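The workrooms at Kurkelside: keeping the pipes in view

Interview by Hermine Hauser

Nermin Çınar has run the building at Kurkelside for 14 years. When she started, the upper workrooms had a suspended ceiling made of square tiles, and most of her calls were about the tiles.

"They stained, they sagged, and every time someone had to reach a valve they broke two or three getting up there," she says. "We had a stack of spares in the cupboard and we still ran out."

The tiles came down one December, starting in the smallest room. Çınar had the fitters from Karaca leave everything above them where it was and paint the ceiling white.

"People thought it would look unfinished. I told them to wait until the paint was on."

The lights and the air

The rooms now have long fluorescent lights fixed up high, with the beams and pipes left showing. Recep Yurt, who did the electrical work, wanted to put in more fittings. Çınar held him to the old number.

"White throws the light back down," she says. "Recep came up with his meter in the evening, about six, and he agreed with me. He doesn't do that often."

The air conditioner hangs high on the wall, and its white piping runs along the ceiling. The first plan was to box it in. That would have added 3552 to the bill, and Çınar crossed it out.

"If it drips I want to see where. With a box you find out when the wall goes brown."

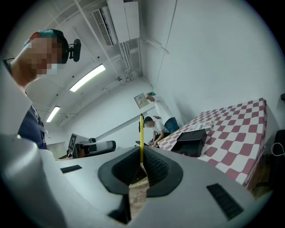
What she would change

The noise, mainly. The tiles were ugly but they soaked up sound, and with them gone two people talking by the door can be heard at the far end.

"I had one complaint a month before and then I had one a day," Çınar says. "We put felt on the chair legs and that helped a bit. Rugs I won't have, they're a pain to clean."

She has also had to get used to dusting pipes. It is done twice a year with a long brush, and the biggest room takes almost 90 minutes — longer if the furniture has to be moved first.

The larger hall downstairs, 189 square metres, still has its tiles. Barış Gezer at Karaca has priced the job and she is waiting for a second quote before she picks a month.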